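공개 관람일 자주 묻는 질문

나로 읽히는 표기 차이로 문의가 많아 먼저 적습니다. 행사 이름은 '나이토라'가 아니라 '니토라(Nitora) 공개 관람일'입니다. 장소는 케스토(Kestow) 연구동 1층 작업실이며, 로봇 팔로 데스크톱 컴퓨터를 다루는 작업을 가까이에서 볼 수 있습니다.
최종 수정: 2024년 4월 25일

작업대와 본체, 왼쪽의 회색 고정판 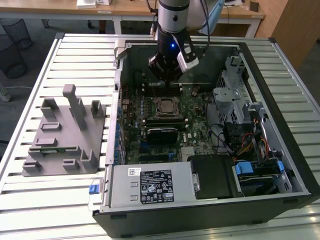
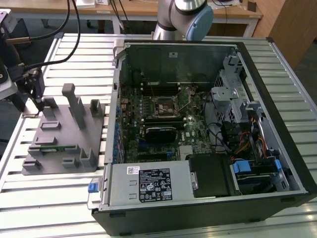

관람 내용

무엇을 보게 되나요?
옆판을 떼어 낸 데스크톱 본체를 작업대에 눕혀 놓고 로봇 팔로 내부 부품을 다루는 작업입니다. 주제는 메모리 모듈의 탈거와 장착입니다. 완성된 제품을 소개하는 자리가 아니고 평소 진행하는 시험을 그대로 공개합니다. 같은 동작을 여러 번 되풀이하는 회차도 있고, 위치 보정만 하다가 끝나는 회차도 있습니다.

한 회차는 얼마나 걸리나요?
32분입니다. 앞부분은 진행자의 설명, 나머지는 시연과 질의응답입니다. 시연이 길어지면 질의응답이 줄어듭니다. 남은 질문은 복도 쪽 안내대에서 받습니다.

누가 진행하나요?
설명은 록사나 참비(Roxana Chambi)가 맡습니다. 로봇 조작은 할바르 탕엔(Halvard Tangen)과 제이미 래그(Jamie Wragg)가 회차별로 번갈아 합니다. 제이미 흄(Jamie Hulme)은 예약 담당입니다. 이름이 같은 분이 두 명이므로 메일을 보내실 때 성까지 적어 주십시오.

설명은 어떤 언어로 하나요?
영어로 하고 한국어 순차 통역이 붙습니다. 통역 수신기는 쓰지 않습니다. 질문은 한국어로 하셔도 됩니다.

왜 컴퓨터 본체를 쓰나요?
좁은 공간에 케이블, 슬롯, 금속 부품이 섞여 있어 시험 대상으로 적당합니다. 사람 손으로는 금방 하는 일도 로봇으로 하려면 접근 방향과 누르는 힘을 따로 정해야 합니다. 중고로 구하기 쉽다는 점도 고려했습니다.

본체 옆에 놓인 회색 판은 무엇인가요?
3D 프린터로 만든 고정판입니다. 작은 기판을 홈에 끼워 둘 수 있고, 기둥과 받침이 함께 붙어 있습니다. 설계는 윌바 아문센(Ylva Amundsen)이 했습니다. 치수를 바꿀 때마다 다시 출력하기 때문에 방문 시기에 따라 모양이 조금 다를 수 있습니다. 도면 파일은 배포하지 않습니다.

시연 중에 컴퓨터가 켜져 있나요?
아닙니다. 시연 회차에는 본체에 전원을 연결하지 않습니다. 부품을 옮긴 뒤 부팅이 되는지 확인하는 시험은 별도로 하며 이번 공개 범위에 들어 있지 않습니다.

로봇이 혼자 판단해서 움직이나요?
회차에 따라 다릅니다. 사람이 원격으로 조작하는 회차와 저장된 동작을 재생하는 회차가 있습니다. 시작 전에 어느 쪽인지 알려 드립니다. 두 방식을 모두 보고 싶으시면 신청서 비고란에 적어 주십시오. 연속 회차로 배정해 드립니다.

성공률은 얼마나 되나요?
지금까지 기록한 장착 시도는 4000회이고, 판정이 끝난 것은 그중 2000회입니다. 판정이 끝나지 않은 상태에서 비율만 따로 발표하지 않습니다. 정리된 결과는 7월 중 이 페이지에 올립니다.

시연이 실패하면 어떻게 되나요?
조작자가 팔을 멈추고 부품 위치를 다시 잡은 다음 이어서 합니다. 모듈이 비스듬하게 물리거나 고정 레버에 걸리는 경우가 가장 흔합니다. 중단되더라도 회차를 연장하지 않습니다.

신청과 비용

어떻게 신청하나요?
온라인 신청서로만 받습니다. 전화 예약은 없습니다. 접수되면 자동 회신이 가고, 회차가 확정되면 흄이 확정 메일을 따로 보냅니다. 확정 메일에 적힌 번호를 안내대에서 말씀해 주시면 됩니다. 스팸함으로 들어가는 경우가 있으니 확인해 주십시오.

참가비가 있나요?
없습니다. 주차비는 본인 부담입니다.

단체로 가도 되나요?
됩니다. 인원이 많으면 회차를 나누어 배정합니다. 학교 단체는 인솔 교사 이름과 연락처를 신청서에 꼭 넣어 주십시오. 참가 학생의 학년도 적어 주시면 설명 수준을 맞추겠습니다.

어린이도 볼 수 있나요?
초등학생부터 가능하고 보호자가 같이 들어와야 합니다. 유아차는 작업실 안에 둘 수 없어 안내대에서 보관합니다.

취소나 변경은요?
확정 메일에 회신해 주십시오. 당일 변경은 빈자리가 있을 때만 됩니다. 늦게 도착하신 경우 시연이 시작된 뒤에는 입장할 수 없고, 다음 회차에 자리가 있으면 옮겨 드립니다.

현장 안내

어디까지 가까이 갈 수 있나요?
바닥의 노란 선까지입니다. 팔이 정지해 있을 때도 선을 넘지 마십시오. 자세히 보고 싶은 부분은 질의응답 시간에 말씀하시면 조작자가 팔을 빼고 보여 드립니다.

직접 조작해 볼 수 있나요?
이번 행사에서는 안 됩니다. 조작 체험은 트렐로어(Treloar) 교육 과정에서 따로 운영하며 안전 교육을 먼저 받아야 합니다.

사진이나 영상을 찍어도 되나요?
개인 용도라면 괜찮습니다. 플래시와 삼각대는 쓸 수 없습니다. 다른 관람객의 얼굴이 나온 사진은 올리기 전에 당사자 동의를 받아 주십시오. 취재 목적이면 신청 단계에서 매체명과 장비 목록을 알려 주셔야 합니다.

복장 제한이 있나요?
앞이 막힌 신발을 신어 주십시오. 긴 목걸이와 늘어지는 스카프는 입장 전에 풀어 가방에 넣으시면 됩니다. 가방은 안내대 옆 보관함을 이용하십시오.

휠체어로 입장할 수 있나요?
정문에서 작업실까지 턱이 없습니다. 관람석 앞줄에 자리를 비워 두니 신청서에 표시해 주십시오.

대중교통은요?
944번 버스를 타고 나크게이트(Narkgate) 정류장에서 내리십시오. 길 건너 회색 건물이 연구동입니다. 후문은 출입증이 있어야 열리므로 정문으로 오셔야 합니다.

음료를 들고 들어가도 되나요?
뚜껑이 있는 물병만 가능합니다. 커피는 복도에서 드시고 들어오십시오.

자료를 받을 수 있나요?
설명에 쓰는 슬라이드는 행사 후 신청하신 메일로 보냅니다. 인쇄물은 없습니다. 슬라이드에 들어간 그림을 수업에 쓰실 때는 출처에 니토라를 적어 주시고, 그 밖의 용도는 참비에게 먼저 문의해 주십시오.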